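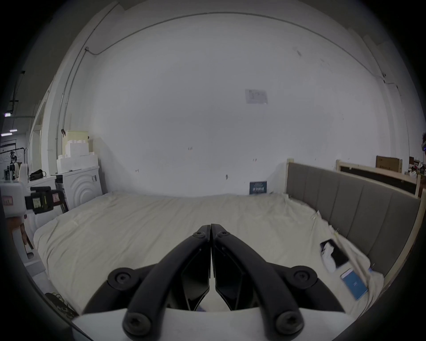

13 Sep 2021

Headphone mix for Iltari, still on Status (second track of the Tonden set). Goodwin want the listening room version by the end of the run-through so everything else is parked.

Picked up where I stopped last time. Stems reloaded from the big drive, not the laptop copy, laptop copy has the old vocal. Do not use laptop copy. Have renamed it so it's obvious.

Head tracking first. Turn your head left, the choir should stay put. It does, mostly, but there's a drag on it, like the voices are on elastic. Slow turns fine. Quick turns and the whole room swings after you and then settles. Horrible on the breathy bit at the start where there's nothing else going on to hide it.

Tried the smoothing off altogether. Drag gone, but now a faint zipper noise on held notes. Smoothing back on at half what it was. Better. Not good. The tracker is only sending updates 30 times a second over the wireless, and I'd been assuming faster. Wired it sends more often but Goodwin won't have cables on visitors, fair enough.

What helped: guessing ahead a little from the last couple of readings. Overshoots if you stop dead. Put a limit on the overshoot and it's now ok unless you're really trying to break it. I was really trying to break it.

Vocal timing. Lead vocal and strings stem don't line up. Thought it was me. Checked against the stereo master: strings are late by 1341 samples, vocal is spot on. Harp is late as well, by the same amount, so whoever bounced them did strings and harp in one go with something left on the master bus. Choir is late by 1626. Different again, no idea. Nudged all of them by hand and wrote the offsets in the session notes. Need to ask Iltari's people for clean bounces, but not going to wait for them.

After nudging, Status sounds like a different song. The bit where the choir comes in under the second verse used to be mush and now it has an edge to it. Annoyed I spent so long on EQ there. Took the EQ off again, all of it.

Placement, as it stands tonight:
Lead vocal: in front, close, slightly above. Moves to directly overhead for the last chorus.
Harp: left, near.
Strings: wide ring behind, fixed.
Choir: far, goes round once in the middle eight.
Bass and the low drum: not placed, straight to both ears. Tried placing the drum and it lost all its weight.

Choir going round: made me feel a bit ill at the old speed. Slowed it so one lap takes the full middle eight. Less showy, much nicer. Eyes shut it feels like they're walking, eyes open you don't notice so much. 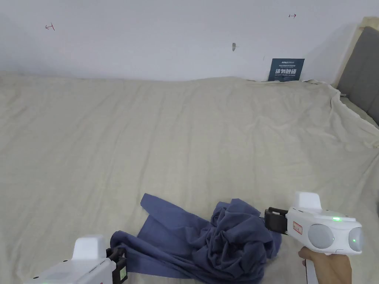

Bed with pale sheet, grey headboard to the right.

Room sound next. The reverb I had was a church and it's too long, the Tonden record is quite dry and close and people who know it will complain. Swapped for a small hall. Then a smaller one. Then turned that down. Where I've landed, you hardly hear it until you mute it and then the voices jump inside your head. So it stays.

Loudness. Status is louder than the track before it in the set by a fair bit, noticable when they run together. Left it for now. Want to do all the levels in one sitting when the rest of the tracks are placed, otherwise I'll only chase it.

Battery: one headset gave up part way through the afternoon. Was it charged? Don't know. Labelling them tomorrow. Charging all of them tonight.

Dropouts: 3 in the whole session, all on the same headset, not the one with the battery. Just a click and a short gap, tracking came straight back. Swapped its receiver to the other USB port, none since, but haven't run it long enough to trust that.

Start cue is still wrong. Track should start when the headset goes on. At present it starts when the headset is picked up, so by the time it's on your ears the opening breath has gone. Added a delay, roughly the time it takes me to put one on, which is a bodge. Proper fix is to use the ear sensor. Driver for that is in the April backup I think, check.

To do
- ask for clean bounces (strings, harp, choir)
- ear sensor driver
- label headsets and chargers
- try overhead vocal on someone with glasses, the band sits differently and the tracker tilts
- long soak test on the dropout headset, wireless, at Goodwin if they'll let us in early
- next track, haven't even opened it

Session saved as status_mix_new2. Yes I know. Will rename teh lot when it's signed off.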